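Folding tables with the marble look top, worth it or not?
Forum: Furniture and Fixing Up > Tables and Seating

gridley_oak
Posted Monday, May 24, 2021

Looking at the Melley folding tables, the ones with the shiny marble pattern on top and a dark red edge. The listing says "luxury stone finish" and "resists everything," which makes me trust it less. I want two of them for the room where we eat when the family comes over, and they'd be folded up behind a door the rest of the year. Does the top hold up or does it look like a bowling alley after one winter?

paperwasp
Had one. Sold it. The shine is the first thing to go. Slide a plate across it every day and you get a dull track, and then you see nothing else when the light's on. I don't care what the listing says, a printed pattern is a printed pattern.

tinroof_16
Mine is three years old and has no dull track, so I don't know what plates you're sliding. Did you ever wipe the grit off first?

paperwasp
Yes I wiped it. I'm not an animal.

lowbattery
I've been using a pair since January. They aren't Melley, they came from the Loltano outlet with no name on them that I could find, but I'd bet it's the same factory. Mine have the orange and salmon veins on a pale grey-white base, and I'll say up front that I don't love the color. In the store it looked calmer. At home, with white walls and a grey tile floor, the veins are the loudest thing in there, and the TV is not small.

Now the part I was wrong about. I expected the steel stuff to wreck them. We put metal bowls and plates straight down on the top, no mats, and I was sure I'd be back here in a month complaining.

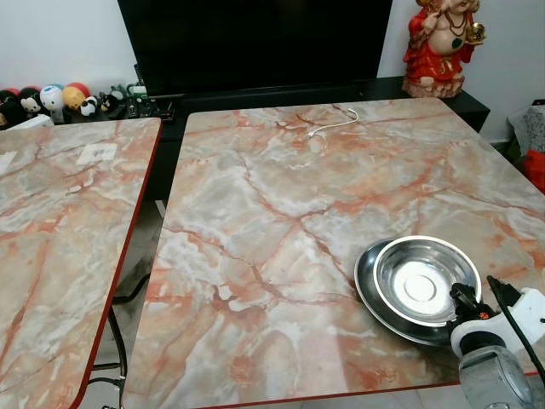

So far I've got a few hairlines I can only find if I crouch and look along the surface toward the window. You have to want to find them. I'm still not calling it a good table. Ask me again next January.

My real complaint is the gap. If you want two of these to work as one big table, forget it. They don't lock together, and mine drift apart every time a kid leans on one. Spoons go down there.

gridley_oak
That's useful, thanks. The gap would bother me more than scratches. Are yours the same width?

lowbattery
No, one is narrower. That was my choice, I wanted to be able to get past to the TV stand. If you're buying two for the same job, buy two the same.

quinlan_st_kitchen
I'll be the one to say it: why does a folding table need to pretend to be marble? Who is fooled? Plain white top, 499 at Quinlan last time I looked, and you can scrub it with anything. The stone pattern is there so they can put a higher number on the tag.

tinroof_16
It hides crumbs. That's my whole argument and I stand by it.

quinlan_st_kitchen
Hiding crumbs is not a feature. That means you've got crumbs.

mostly_shims
Everybody's arguing about the top and it's the legs that decide this. Open one in the store and push on the corner. If the metal legs wobble when it's brand new they'll wobble worse later. Also look at the edge trim. On cheap ones it's a strip that's glued on, and once a corner lifts, water gets under and the board swells. I've fixed a few of those for neighbors and they never go flat again.

And take the stickers off the top the day you get it. Leave them a year and the glue is harder than the table.

lowbattery
Guilty on the stickers. Still there on the narrow one.

mostly_shims
Warm (not hot) water and a rag laid on top, wait, then a plastic scraper. Try a corner first. Don't let anybody talk you into steel wool on a glossy finish.

paperwasp
The Nondik cleaner they sell next to these tables is dish soap with a nicer label, in my opinion. I used it and it left streaks that only showed up at night under the lamp.

gridley_oak
Went and pushed on the corners like you said. The big Melley was solid, the small one had a shimmy. The guy told me they've sold almost 1,000 and never had one come back, which I don't believe for a second.

tinroof_16
One came back. Paperwasp's.

paperwasp
I sold it, I didn't return it. Read the thread.

gridley_oak
I'm leaning toward one big one and skipping the second. We can put the kids at the card table. Will look at the plain white at Quinlan on the way home before I pay for anything.

quinlan_st_kitchen
Check the edge trim on that one too. I never did on mine.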